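Notebook: grippers, both arms
1st January
Posted by the Ledby bench
Print this page | E-mail this entry

Carrying on from where I left off in the last book (full, coffee on the back cover, it's on the shelf with the others). The two arms are up again and talking to the same controller, so I can get on with the thing I wanted to do in the first place, which is to put the Rangel fingers against the Fudmont ones on soft stuff. Everybody compares grippers on blocks and tins. Blocks and tins are easy! I want to know what happens with things that flop.

Set-up, before I forget it. Both sets of fingers are black and look near enough the same from a yard off, so I've put a dab of paint inside the Rangel ones, on the mounting side where the camera won't pick it up. Grip force is set to 60 on the controller for both, on its own scale of 100, whatever that scale means (the Nerkent manual is very coy about it). Wrist camera stays on the arm we're testing. Exposure locked, or it hunts every time we swing past the window and I lose the first bit of every approach.

Rangel first. Lovely on anything with an edge. They close square, they stop where you tell them, and on the folded cloth they picked up the top layer and left the next one alone, which the old fingers never managed. On fluffy things I'm much less keen. The fibres get into the gap behind the pads and then on release you get a sort of slow peel, with the thing hanging there by a few strands while the controller cheerfully reports an empty hand. I put the release dwell up to 2 seconds and it helped a bit. Shaking the wrist helped more, but it looks awful and I don't want to build it in.

Fudmont next. Softer pads, a bit more give at the tip, and they don't seem to mind where they land. The catch is that they're slow to open from fully shut. I noticed it straight away on the handovers, where one arm has to let go before the other pulls, and we had a proper tug of war over the duster until I hit stop. No harm done, though I've turned the pull speed down on the second arm and will leave it down until we've got a better signal between them than a timer.

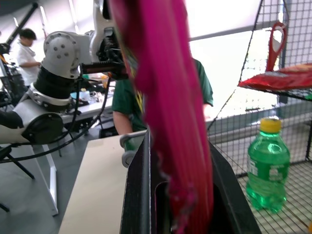 Does a higher grip force stop fluffy things slipping?
Only up to a point. Past that you're squashing fibres flat against each other and they slide over one another, so the gripper feels firm and the object still creeps out. Closing further down, on whatever stiff part the thing has, does far more good than extra force.

Camera notes. Anything pale and thin vanishes against the window and anything bright and close fills the whole view, so the depth guess goes daft at exactly the moment it's needed. I tried the wider lens from the May batch. Better for seeing the other arm, worse for judging the last little bit before contact, and the edges bend enough that I'd have to redo the calibration properly instead of fudging it. Back to the ordinary lens for now. A blind over the window would be cheaper than either (must ask again).

Did 8 runs with each set on the handover and wrote them up in the spreadsheet, tab called "floppy". I'm not going to copy it all in here. Short version is that the Fudmonts held on better and the Rangels let go better, which is a bit annoying as I need both! Wondering about one of each, Rangel on the giving arm and Fudmont on the taking arm. The adaptor plates are the same pattern so it's only a swap and a fresh zero.

One for whoever is on next: after changing fingers, zero the gripper with nothing in it and THEN load the profile. Do it the other way round and it keeps the old closed position, and you'll spend half an hour blaming the pads, as I did.

Still to do: mixed pair on the handover. Proper tie for the cable on the second arm. Find the short hex key. Write to Nerkent about the force scale. Clean the pads between runs, there was fluff in both sets by the time I packed up.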